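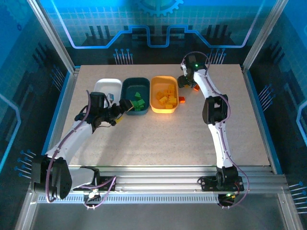 Search this site
Home
Topics
Unanswered
Tags
Members

How to split one parts drawer into reorder bins without losing the count

Posted by Heledd Meredith
2025-10-30
3,530 views

I keep the stores for a small repair shop. We stock M3 through M8 fasteners, crimp terminals, and a few sizes of nylon spacer. Until now each item has lived in a single deep drawer with a card on the front. The card has the part number and the quantity at the last count, and it is wrong within a week.

I want to move to a two-bin setup. As I understand it, you work from the front bin, and when it runs out you pull the back bin forward and send the card off as an order. What I can't settle is how much goes in each bin. Our supplier takes 11 working days on most lines, and usage is uneven. On M5 x 16 cap screws we can go a few days using almost none and then use 40 in one job.

The shelving is Harnix louvered panel with open-front plastic bins, one size throughout. I don't want to change the bins. I also have to keep a yearly count for the accounts, which happens in February.

Two things I'd like answered:

How do I size the back bin when use is lumpy?
Does the yearly count still need every piece counted, or can sealed back bins be taken as read?

12 comments

Sorted by: Most helpful

parts_cage_dan
Helpful (51)

Size the back bin to cover the supplier's lead time plus a safety amount. The front bin size matters much less and can be whatever quantity is sensible to buy.

Work it out per line like this. Take average use per working day over the last six months. Multiply by lead time in working days. That gives you the lead time demand. Then look through your job sheets for the worst stretch of the same length, so in your case the worst run of 11 consecutive working days. Fill the back bin to that worst figure, and ignore the average unless the part is expensive or goes out of date.

For cheap fasteners the extra stock costs almost nothing. For crimp terminals in the larger sizes it might be worth doing it properly with a standard deviation, but you need decent usage records for that and it sounds as if you don't have them yet.

A few practical points from running this for several years:

Add the time it takes you to place the order. If cards sit in a tray until Monday, your lead time is up to five working days longer than the supplier's. Either empty the tray daily or add the days to the calculation.

Bag the back bin quantity and seal it, with the quantity and date written on the bag. An open back bin gets picked from.

Put the card inside the bag or fix it to the seal, so that it has to be handled when the bag is opened. Cards clipped to the front of the bin drop off.

If a delivery is bigger than the back bin quantity, make up the sealed bag first and tip the remainder into the front bin. Check that the front bin will hold it. With one bin size throughout you will probably have trouble with M8 in the longer lengths. Two bins side by side on the louvers under the same part number will do, as long as both are marked as front stock.

On the yearly count: sealed bags can normally be taken at the marked quantity with a sample opened and checked, but that is for whoever signs the accounts. Ask before you set it up. Mine wanted the bags initialed by the person who filled them.

Comments (3)

Heledd Meredith: Thank you. The card tray is emptied twice a week at the moment, so I had missed that completely. Will the worst 11 days still be right if the worst case was a one-off job?

parts_cage_dan: If the customer gave you notice of the job, take it out of the figures and order for it separately. If it came in the door unannounced, leave it in.

Heledd Meredith: Unannounced. Leaving it in.

Sutis_user
Helpful (4)

Get a counting scale. We have one on the bench and it has paid for itself. You put ten on, it works out the piece weight, then tip the lot on. Ten is not enough for M3 washers, use a bigger sample or the error builds up. No more hand counting.

Comments (1)

parts_cage_dan: Agreed for filling the bags. Tare the bag first, and take a new piece weight when the batch changes. Plated and plain screws of the same size don't weigh quite the same, and spacers vary more than you would expect between molds.

Parry
Helpful (2)

We color code. One color of label for metric, another for imperial, another for electrical. Saves people putting things back in the wrong place. It doesn't answer the quantity part, but wrong returns were the main reason our counts were off — the drawer system got blamed for it. I would also stop people returning loose leftovers to the bins at all. Have one returns tray and sort it once a week.

Comments (0)

Share 6
Follow this topic

Related topics
Minimum order quantity larger than the bin
Label stock that survives cutting oil
Briltik card holders: clip or adhesive?
Stock count differences, when to write off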